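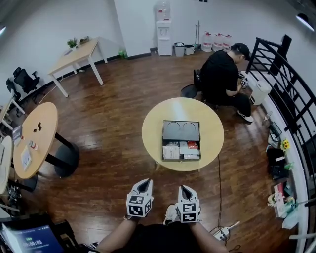
Home Help Topics Ask Members Sign in

Round table rocks on a floor that isn't flat — fix the table or the floor?

Posted by Annelies Kaufmann
January 17, 2018
2 min read

We moved into an older house in Baltbridge and brought our round dining table with us. It stood fine in the apartment. In the new dining room it rocks every time someone leans an elbow on it, enough to spill coffee. If I turn the table a little the rocking gets better, but then it comes back after somebody bumps it.

The table is a Herrero pedestal model, wooden, 108 cm across, with four feet at the bottom. The floor is old pine boards and they are not level. A marble rolls toward the window from anywhere in the room. I tried folded cardboard under one foot. It held for 10 days and then went flat. I also tried a felt pad on the same foot, and it slid off to one side.

I don't want to cut the legs and I don't want to pay for floor work this year. We may redo the floor in April of next year, or later, depending on money. What can I do in the meantime that won't look terrible or scratch the boards?

Veronika Ammann

Before you do anything to the feet, check that the table itself is tight. Pedestal tables work loose when they are moved. Turn it upside down on a blanket (get a second person, the top is heavier than you think) and put a wrench on every bolt where the column meets the feet and where it meets the top. Mine had 2 bolts I could turn by hand. After I tightened them, half of the rocking was gone and it never had anything to do with the floor.

Then put it back where you want it and find the gap. Press down on the edge over each foot in turn. When the table tips, look at the foot on the opposite side and slide a few playing cards under it until the movement stops. Measure the stack of cards. That is the thickness you need, and it is nearly always less than people guess.

For the permanent part I would use screw-in leveling feet. You drill a small hole in the bottom of each foot, tap in a threaded insert, and screw in the leveler. Use the kind with a felt or nylon base so it doesn't mark the pine. You can adjust them by turning, so if you redo the floor later you just turn them back in. Put one on all the feet, even the ones that already touch, or the table will sit crooked. Drill slowly and put tape on the bit so you don't go too deep. If the wood is thin at the end of the foot, move the hole in toward the center.

If you don't want to drill, hard plastic shims work too. Cut one to size, stick it to the foot with double-sided tape, and trim it with a utility knife so it doesn't show. Soft things like felt, cork and cardboard all squash over time — that's what happened to yours.

One more thing, mark the position. I put a tiny pencil dot on the board next to each foot. When the table gets moved for vacuuming it goes back to the same spot.

kuluvham

just put a rug under it. worked for us

Vullent

A rug will hide it but a thick one can make the rocking worse, it did in my mother's kitchen. I agree with the leveling feet. I paid 5 dollars for a set at the hardware store and it took me an evening, mostly because I had the wrong drill bit. Check the screw size before you leave the store.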